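Is "waterproof" on spikeless golf shoes worth paying extra for?

Elvia Mendoza
2025-09-17

My old spikeless pair gave out in March and I've been looking at the Hatow 457. The page says waterproof membrane, all-year wear, the usual. I've heard that before. My last waterproof pair had soggy toes by the 4th hole whenever there was dew. Does the membrane do anything, or am I paying for a word on a box? I walk 25 rounds a year, mostly early mornings.

Svatopluk Kadlec

I wouldn't buy on that word alone. The membrane may be fine, but water gets in where the tongue meets the upper, and plenty of makers stop the lining well below the top eyelet. Ask the shop how high the tongue is stitched to the sides. If they can't tell you, I'd pass.
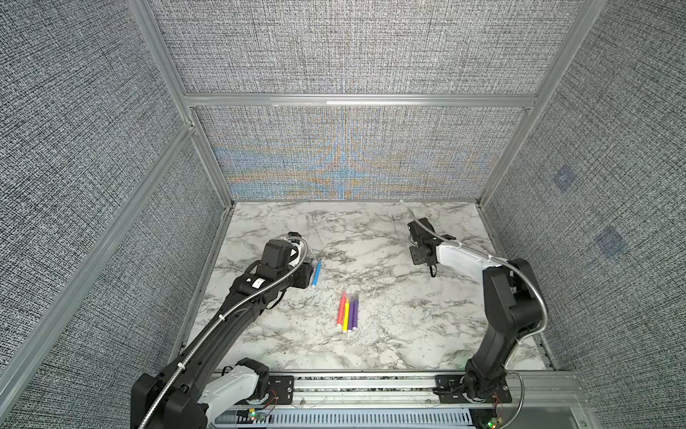
Marble-topped table, gray fabric walls

Also read the warranty. The one on my Plutell shoes covered leaks for one season, and only if I'd used their own cleaner – draw your own conclusions. I went back to plain leather with wax and carry dry socks. My feet get wet now and then, but they did before, too.

As for all-year wear, I don't believe it of anything spikeless. On a muddy slope in winter you'll slide.

Čestmír Šimek

had the hatows, dry for a while, then the left one leaked. get a half size up if you do buy, they're narrow

Anežka Tichý

Mine have been OK so far. I only play in summer though, so not sure that helps you.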